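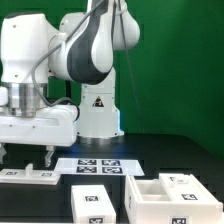
Tasters wanted for a high-protein breakfast trial

Every granola, muffin mix and egg bite on the shelf says "healthy" these days, and most of them taste like the box. We doubt that our own are much better, and we'd like people outside the company to tell us.

Worament is a small kitchen making gluten-free breakfast foods. In February we start a home trial of Climow, a baked oat and egg cup that you heat in the morning. The first version was rubbery. The second was fine, which worries us more, as people are polite about fine.

We need 37 adults who eat breakfast at least five days a week. You'll get a box of cups, eat one each morning for 7 days, and fill in a short form before noon. At the end there's a group tasting at our Carhuamaca Street kitchen, lasting 2 hours.

Please apply if you:
- cook at home and know what a decent egg tastes like
- can eat eggs, oats, milk and nuts
- will say so when something is bad

Please don't apply if you write about food for brands, or if you hope to lose weight on this. It's breakfast. Each cup has some 715 milligrams of sodium, and we're still arguing over that.

Pay is a grocery card, sent after your last form comes in. Half-finished forms don't count.

To apply, write to the Worament kitchen and tell us the last "healthy" breakfast you threw out, and why.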